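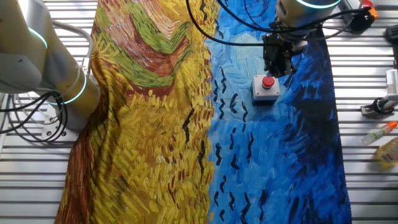
The cloth folding cell at Nurnard, with the emergency stop box resting on the cloth.

Visit to Nurnard, Stodby site, May 2025

We went to Stodby for the open day because two of our own folding cells are due for replacement in August. Nurnard builds handling cells for printed textiles. The one most visitors wanted to look at has two arms over a slatted metal table and works with large art prints on cloth, in this case a painting in the style of Van Gogh's wheatfield with crows.

The staff were open about a fault they had last year, and it took up most of the tour. An arm closed its gripper on a fold and pulled. The stop box had been left on the cloth, so it moved along with the fabric. The operator reached for it where it had been and missed. By the time it was pressed the hem had torn and a gripper finger was bent. There were no injuries. The cell was down for 7 days.

Their fault log gave the pull force at 176 newtons. The limit should have been far lower, but it had been raised for a heavier Claltex canvas and never set back. The limit is now stored with each fabric type and reloads at the start of a job. They have run 485 cycles on the new settings without a repeat.

The position of the stop is not settled. The written rule is that the box goes on a bracket at the table edge. The bracket is on order from Breathnach. Several of us said the rule should not wait for a bracket, and the guide wrote that down.

I also asked about wrinkles. The cloth does not lie flat, and a gripper working close to the surface can catch a ridge. Their answer was a slower approach over the last 43 millimeters. It adds time to each fold, and they would not give a figure for how much.

Coffee was in the loading bay. Parking is behind the building, and the gate on the main road is exit only.

We use cookies to improve your experience on this site. By continuing you accept our cookie policy. Accept / Manage settings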